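The Talmont Clear Pen Stand, Long Size
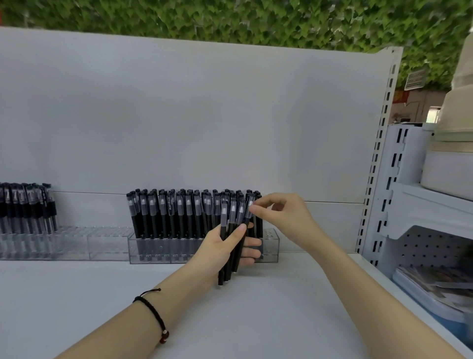 Filling up the shelf with black gel pens, one bundle at a time.

If you've ever kept your pens in a coffee mug (and we have one by the register ourselves, so no judgment at all), you know how it goes. The good pen is at the bottom, the dry one is on top, and you end up tipping the whole lot out on the counter while a customer waits for you to write down a phone number. The Talmont is what we started using on our own shelves for just that reason, and so many people asked to buy one right off the display that we finally gave in and put it in the catalog.

It's a long, clear acrylic box with a grid of holes in the top, and each pen gets its own hole and stands up straight. You can see right through the walls, so you know how full it is without bending down or picking anything up. I like them best packed tight with a single kind of pen, all black gel, clear caps up, clips showing. There's something very satisfying about that! But plenty of our customers mix theirs, and one lady who teaches lettering on Sunday afternoons keeps fine tips in front and brush pens in back and says it has changed her whole table.

What fits

Most ordinary gel pens and ballpoints drop in easily, and so do standard wooden pencils. Fat markers don't, and neither do those big cushioned barrels that people like for sore hands. For those, take a look at the Gunn, which is the same idea with wider holes and fewer of them. If you're not sure, bring your favorite pen in and try it in the one on the shelf, or send us the name of the pen and we'll try it here for you.

The long size holds 90 pens when every hole is filled. That sounds like a lot until you start emptying drawers, and then it sounds about right. We also have a short version for desks, which most people find is plenty for home.

Setting it up

It comes in one piece, so there's nothing to put together. Peel the film off both sides first (start at a corner with a fingernail, it can be stubborn), then set it where you want it before you load it, because a full one is heavier than you'd think. When you fill it, work from the back row forward. I take a loose handful of pens in my left hand and feed them in with my right, and a whole stand takes me roughly 5 minutes if the phone stays quiet.

Keep the caps up. Gel pens don't mind standing that way for a while, and you can read the labels.

Cleaning

A soft damp cloth and a little dish soap, and that's all it wants. Please don't use window cleaner with ammonia on it, or paper towels, which leave fine scratches that you'll see every time the sun comes in. Dust does settle between the holes if you leave it half empty, and a dry paintbrush gets that out nicely.

Ordering

The long size is on the shelf at the Plulier store most of the time, and we can set one aside for you. If you need four or more for a shop or a classroom, write to Kwame Ankrah at the front desk and he'll work out a price and pack them properly for the trip. The next delivery of the short size is due in August. Pens are sold separately, by the piece or by the handful.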